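The Lake at Bakberg

The sign at the turnoff said Bakberg Pines Family Campground, Voted Best on the Lake, and under that somebody had screwed on a smaller board that said Full Hookups. Babar Warraich slowed the rental trailer to a crawl and looked for the pines. There were two.

"Best on the lake according to who?" he said.

His daughter had her feet on the dash. "Campers, probably."

"How many campgrounds are on this lake?"

She checked her phone. There was no signal. She put it back in the cup holder with the air of a person laying down a tool that had failed her.

The woman in the office gave them site 31 and a map that had been photocopied so many times the lake had turned into a bruise. She circled the bathhouse, the dump station and the pool. She said the pool was heated. Babar asked heated by what, and she said, "Well, the sun gets on it real good after lunch."

He wrote that down on the back of the receipt. He had been writing things down since the divorce, at first for the lawyer and then out of habit.

Site 31 was gravel on a slope. He drove the Miettinen up on its leveling blocks, got out, looked, drove it off, and did it again. The man at the rental lot had told him a Miettinen leveled itself. He had also told him it slept six, and Babar had counted the beds on his fingers while the man was talking and gotten to a different number.

"It's fine, Dad," said Noor. "Put a marble on the floor. If it doesn't kill anybody, it's level."

Their neighbor came over before the awning was out. He wore a Wevix cap and carried his own folding chair, which he opened on their gravel and sat in. He had been coming to Bakberg for 17 summers. He said there was a catfish under the fuel dock as long as a canoe.

"Have you seen it?" Babar asked.

"Seen the water move."

"Water moves."

"Not like that." The man looked at Noor for support. "Your father always like this?"

"He asked the priest for a receipt at my cousin's wedding," said Noor.

"It was a donation," said Babar. "It's deductible."

They had supper at Wokgate, which was a trailer by the boat ramp with a string of lights and a line of people in wet swimsuits. The menu claimed the noodles were famous. Babar ate his standing up, suspiciously, and then went back and got in line again. He told Noor he was only checking whether they were the same the second time.

"And?"

"Saltier."

She took the carton out of his hand and finished it.

When it got dark the frogs started, and a generator two rows down, and somebody's radio playing a ball game neither of them cared about. The neighbor's light went off at nine. Babar lay in the bed that was supposed to be two beds and listened to the trailer tick. He thought about his own father, who had driven them to a lake like this every April when the rates were low and the water would stop your heart, and who had sworn each year that he'd seen an eagle. None of the children ever saw it. It was always just behind the trees.

He got up and knocked on the wall.

"What," said Noor.

"You want to go look at a fish?"

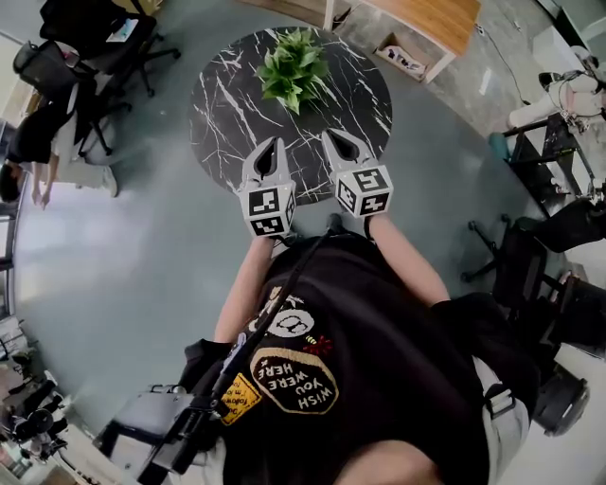
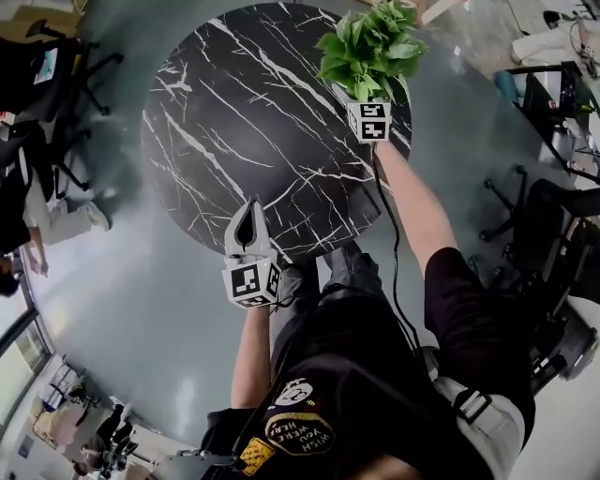 They took the flashlight with the bad switch. The fuel dock was chained off, but the chain was knee high and had a pool noodle on it so people wouldn't trip, and they stepped over. Noor lay down on her stomach and hung her head off the end. Babar stood behind her holding the back of her sweatshirt.

"I can't see anything," she said.

"No. You wouldn't."

"It smells like a gas station."

"It is a gas station."

He gave her the light and got down beside her, which took a while. The boards were still warm. Under them the water was green for a foot or so and then black, and small things flicked in the green part. They waited. She told him about the roommate she was going to have in the fall, and how the girl had already sent her a chart for the refrigerator. He said a chart sounded reasonable. She said he hadn't seen the chart.

Then the water moved.

It was a slow, wide roll along the pilings, with no boat out to make it, and the dock lifted a little under their ribs and set them down again. Noor didn't say anything. The flashlight went off and she smacked it and it came back on.

"Current," said Babar.

"It's a lake, Dad."

"Lakes have current. Some of them."

He kept hold of her sweatshirt. After a minute he asked her to move the light over to the left.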